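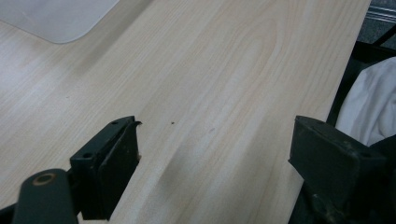 How do you set up subtitles for a small public film screening?

Posted by Carleen Quinlan, September 2026

I help run a film night in Hudwood, and in October we are showing a Turkish thriller called Sandberg. It's mostly set in an apartment block during a power cut, and there is a lot of talking in the dark. The distributor sent us a file with no subtitles burned in, plus a separate English subtitle file. I've only ever shown films in English or films where the subtitles were already part of the picture.

My problems so far:

The subtitles start out fine and then drift. By the end of the film they are a couple of seconds behind the speech. I tried shifting them earlier, but then they were early at the beginning.

Some letters come out as junk. Names that should have Turkish letters in them show a question mark or a box.

The hall has a flat floor, no rake at all, with 40 seats. When I tested it I sat at the back with a few people in front of me and I could barely read the bottom line.

We play from a laptop into a projector. I don't want to buy a new projector. I also don't know if I'm allowed to change the subtitle file or if I have to show it exactly as it came. The distributor has been slow to answer emails and I'd like to have this settled well before the night.

Would it be easier to ask for a dubbed version? Someone in our group thinks people would prefer that for a thriller.

Ferhat Kahraman

The drift is a frame rate problem. Your subtitle file was timed to a copy of the film running at one speed and your video file runs at another, usually 25 frames per second against 24 or 23.976. A plain shift moves every line by the same amount, so it can't fix that. You need to stretch or shrink the whole file.

However, 25 against 24 would put you minutes out by the end of a feature, and you say it's a couple of seconds. So it's more likely 24 against 23.976. That gives you a bit over seven seconds across a two-hour film, and less on a shorter one. Check the frame rate of your video in the player's media information window and then do this:

Open the subtitle file in a free subtitle editor. Any of the common ones will do it.

Load the video alongside it.

Find the first line of dialogue and note the time it is spoken. Do the same with the last line before the credits.

Use the option called point sync, or something close to that. You give it the right time for those two lines and it works out everything in between.

Save under a new name and keep the original.

Then check a line in the middle. If the beginning and end are right and the middle is wrong, you have a different cut of the film, and point sync won't help. A scene has been added or removed somewhere. In that case go back to the distributor, and tell them which line number it goes wrong at. My file had 1634 lines the last time I had to do this and I was glad I didn't have to fix it by hand.

For the junk letters, the file was probably saved in an older Turkish encoding and your player is reading it as something else. In the editor, reopen the original and choose Turkish (Windows-1254) as the encoding. If the names look right, save as UTF-8. If your player still gets it wrong, change its subtitle encoding setting to UTF-8 too. A box in place of a letter can also mean the font doesn't have that letter, so try a plain font such as Arial.

On permission, read your screening agreement. Fixing timing and encoding so that the supplied subtitles display properly is not something I've ever had a distributor object to, but changing the wording is a different matter and I would ask first. Put it in an email so there's a record.

Ada Tedesco

Don't go for the dub. I've seen Sandberg and half of it is people whispering through doors. I don't know if an English dub exists, but I wouldn't want to hear it. The neighbor on the stairs is the best thing in the film and it's all in her voice. The ending is a bit weak in any language.

Nadège Huet

Ferhat has covered the file. For the flat floor, I run screenings at the Neltow arts center and we had the same complaint for years.

First, raise the screen if you can. Ours went up on a low stage and that did more than anything else. If the screen is fixed, make the picture slightly smaller and move it to the top of the screen. If the film is widescreen there will be a black bar at the bottom, and some people put the subtitles in that. In a flat hall that's the worst place for them. Move them up into the picture. Most players have a setting for subtitle position, measured from the bottom edge.

Stagger the chairs so each row looks between the heads in front. Leave the first row further back than feels natural too, or those people will be looking up for the whole film.

Use white text with a thin black outline. Yellow is fine as well. Avoid a solid box behind the text for a dark film, as it pulls your eye down all the time. Keep it to 2 lines at most. If making the font bigger pushes it to three, go back down a size.

Test it with the hall lights off and someone sitting in front of you. Play ten minutes from a night scene and ten from a bright one. Also turn off notifications and the screen saver on the laptop, and plug it in.

Comment from Carleen Quinlan

Thank you, all three. It was 23.976 and the point sync worked. The middle matches. The letters are fine after saving as UTF-8. Our screen is fixed to the wall, so I'll try moving the picture up and see how it looks from the back row.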